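I got to the Garngate workshop at four in the afternoon, which I'd been told was the quiet time. It was not the quiet time! Somebody was arguing about tape, somebody else was eating crackers over a keyboard, and Přemysl Oravec, who runs the student robotics club there, was under a bench looking for a screw and talking to me the whole while.

"Sit anywhere that isn't the good chair," he said. "The good chair is for whoever is recording."

Recording is most of what the club does right now. The project is called Gerura (I asked what it means and got three different answers, so I've stopped asking) and the idea is to teach an arm to tidy up after breakfast by showing it how people do it. The students hold the grippers in their own hands and do the job, over and over, and all of that goes into training. The arm itself, which they call Carrier, doesn't get a turn until later.

I told Přemysl I'd expected more programming. He laughed at me, kindly enough.

"Everybody expects more programming. They join in the fall and they want to write code on the first night, and I hand them a gripper and say, okay, pick up a lid. Put it down. Now do it again the same way, but slower, and don't wave your elbow around." He says the first month is mainly students finding out how sloppy their own hands are. "You never think about how you pick up a lid. You just have the lid."

The goal for this term is 300 clean recordings, and when I visited they had almost enough. A clean one means no dropped objects, no long pauses, and no stopping halfway to ask what's for dinner, and they throw out plenty. I asked if that was discouraging and he thought about it for a bit.

"For me, yes. For them, I don't think so. They get competitive about it. They'll redo one at 8 at night when I want to go home."

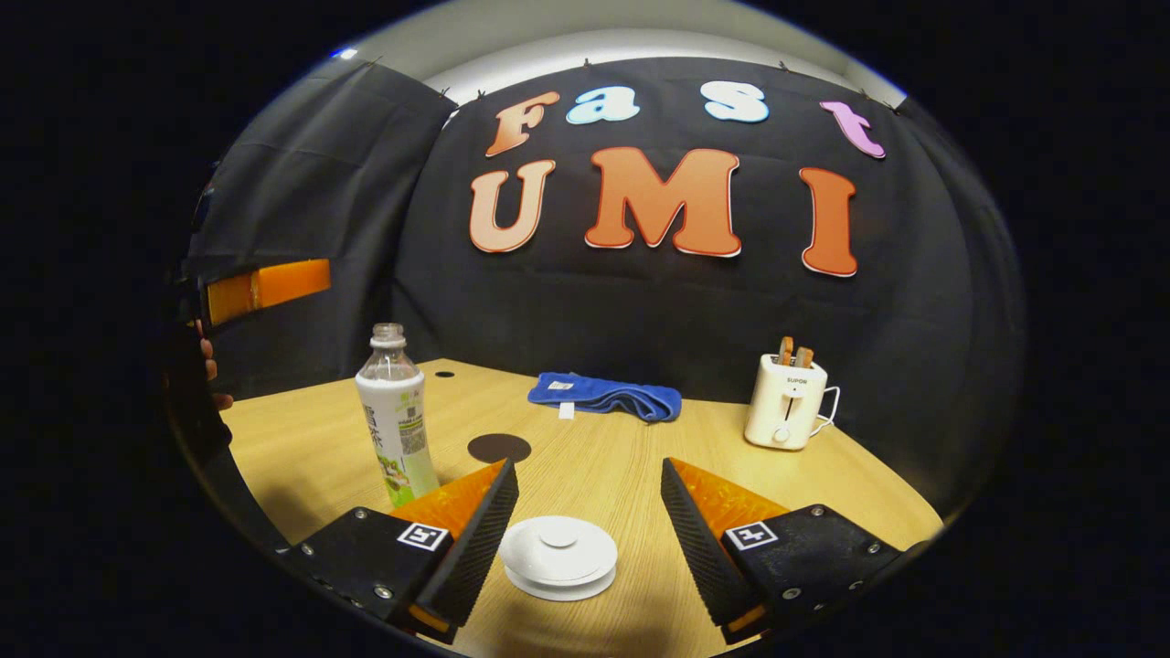
Lidia told me the lids are what she dreams about now, and that she'd be happy to go a whole week without hearing the word "again." She also said two-handed takes are much harder than they look, as your left hand keeps wanting to help when it's supposed to wait. I had a try myself (they let me, which was brave) and she's completely right. I got my two grippers knocking together within seconds and had to hand them back.

Přemysl was nice about it. "That's a normal first take," he said. "We had a kid last year who squeezed so hard he scared himself, and now he's our best one."

What I really wanted to know was whether it works, so I asked. He made a face.

"Sometimes. In February we had Carrier reach for a cup and get it, and everyone screamed, and then we moved the cup over by a hand's width and it grabbed at nothing. So back we went and recorded more cups, in more places. That was a good lesson, because they'd all been putting it in the same spot without noticing. I hadn't noticed either!"

He keeps a notebook of those failures and reads from it when new members start. I got to hear a few entries and my favorite just said "towel, why."

There's a demo night coming up for parents, and the club is split on what to show. Half of them want Carrier to run live, and the other half want visitors to hold the grippers and do a take of their own. Přemysl is leaning toward the second plan, though he'd like a bit of both if the arm behaves. I said I'd come back for it, and he told me to practice on a jam jar at home first.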